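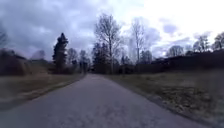 4.2 Points of abandonment in the main storyline

Completion data were taken from the server logs of Renotum, an open-world driving and crime game published by Patberg. The sample contains 3,732 accounts that finished the tutorial mission and gave consent for their play records to be used. An account was treated as abandoned when no main mission had been started for nine weeks, even if the player continued to log in for races or side jobs. This definition is stricter than the one used by Nisbet and Moncrieff, who counted any login as continued play.

Abandonment was not spread evenly across the storyline. The largest loss fell between missions 7 and 9, where the game opens its second district and the number of optional jobs on the map rises sharply. Survival curves for the full sample are given in Figure 4 of the supplement, with separate curves for players who had bought an earlier title in the series. 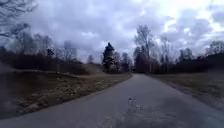 Mission difficulty explains part of this loss. Players who failed mission 7 more than twice were less likely to start mission 8, but the effect became weak once total hours played were included in the model. Time spent in free driving was the stronger predictor. Many of the accounts marked as abandoned remained active for months, and their owners do not appear to have regarded the story as unfinished business.

A follow-up questionnaire was sent to a subsample of 800 accounts. Items were adapted from Öztürkmen's scale of play intention, with two questions on the use of walkthroughs removed after piloting. Free-text answers were coded separately by Drummond and Rey, and disagreements were settled by discussion.
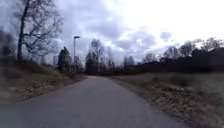 Odunley, October

The coding scheme was revised once after the first batch of answers. The category "lost interest" was split into loss of interest in the plot and loss of interest in the game as a whole, and all earlier answers were coded again under the new scheme.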